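Se buscan personas con paciencia para probar Skalto, un servicio de brazos robóticos para tareas de cocina

Convocatoria de participantes. Inscripciones abiertas hasta finales de noviembre.

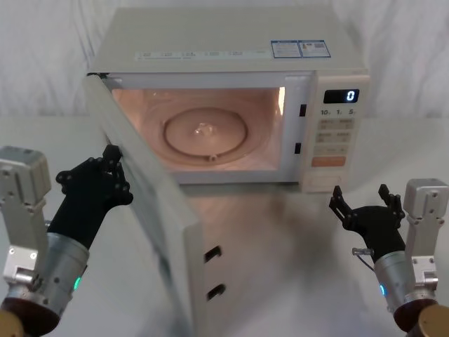 ¿Hace falta saber de robótica para apuntarse?

Basta con haber usado una cocina y tener opiniones sobre ella. Si en casa le han dicho alguna vez que mete mal los platos en el lavavajillas, o si es usted quien lo dice, su perfil nos interesa mucho.

Qué es Skalto

Skalto es un kit de dos brazos con manos de varios dedos que Dramach alquila por meses a comedores pequeños, residencias y cocinas de oficina. Se encarga de lo que en los folletos llamamos «tareas auxiliares» y en el taller llamamos abrir y cerrar cosas: microondas, armarios, fiambreras, el cajón que se atasca. El alquiler incluye la instalación, las actualizaciones y un teléfono de asistencia al que contesta alguien que también tiene otras cosas que hacer.

El folleto promete «una cocina que se anticipa a usted». Lo escribió el departamento comercial. Los de pruebas nos conformamos por ahora con que la puerta del microondas se abra a la primera y se cierre sin que el vaso de leche acabe en la pared, y para saber si eso vale el precio que pedimos necesitamos gente de fuera. Los de dentro ya le hemos cogido cariño y no servimos como jueces.

Qué tendrá que hacer

Vendrá a nuestra sala de pruebas, en la planta baja del edificio Mesach, para 2 sesiones separadas por una semana. En la primera le pediremos que use el servicio como si lo hubiera contratado: elegir una tarea en la tableta, dar la orden, esperar, decidir si ha esperado demasiado. Calentar un plato, sacar un tazón, guardar sobras. En la segunda repetirá casi lo mismo con otra versión del programa y nos dirá si nota alguna diferencia. Se admite «ninguna». Nos dolerá un poco, pero se admite.

Entre una y otra hay un cuestionario de 11 preguntas. La última es abierta y suele ser la única que leemos todos.

No le pediremos que cocine. Tampoco tendrá que ponerse sensores, gafas ni ningún tipo de casco. Habrá siempre una persona del equipo en la sala con el botón de parada en la mano, y usted tendrá otro igual. Puede pulsarlo cuando quiera, incluso por aburrimiento; quedará anotado como dato.

A quién buscamos

Mayores de edad, con o sin experiencia en hostelería. Nos faltan sobre todo personas que hayan trabajado en comedores colectivos, personas zurdas y personas con movilidad reducida en manos o brazos. La sala es accesible y la mesa se regula en altura.

Se agradece castellano fluido, porque los mensajes de la tableta están en castellano y queremos saber cuáles no se entienden. Sabemos que «reintente la prensión» no lo entiende ni quien lo tradujo.

No pueden participar empleados de Dramach, sus familiares directos ni quienes trabajen para otro fabricante de robots. En la ronda anterior se nos coló uno de estos últimos. Rellenó el cuestionario con un esmero sospechoso.

Qué ofrecemos

300 euros por participante, que se abonan por transferencia al terminar la segunda sesión. Si solo puede asistir a la primera, se paga la mitad. Los desplazamientos dentro de la provincia corren de nuestra cuenta con el justificante correspondiente, y hay café, hecho en cafetera corriente y por un ser humano.

Quien después quiera contratar el servicio tendrá la instalación gratuita. La oferta es real y hasta la fecha no la ha pedido ningún participante, cosa que el departamento comercial atribuye al calendario.

Datos y grabaciones

Las sesiones se graban en vídeo para revisar los movimientos de los brazos. Las grabaciones las custodia Ghasemi, la consultora que lleva el estudio, y se borran cuando se entrega el informe. Antes de empezar firmará un consentimiento de dos páginas en letra de tamaño normal. Puede retirarse en cualquier momento sin dar explicaciones.

Cómo apuntarse

Rellene el formulario de la página de Skalto, apartado «Participar», e indique si prefiere turno de mañana o de tarde. En el campo «¿Por qué le interesa?» no hace falta que hable de su pasión por la innovación. «Por el dinero» es una respuesta perfectamente válida y de las más frecuentes.

Contestamos a todas las solicitudes en el plazo de dos semanas, también a las que no salen elegidas. Si no recibe nada, mire en la carpeta de correo no deseado, donde nuestros mensajes parecen encontrarse muy a gusto.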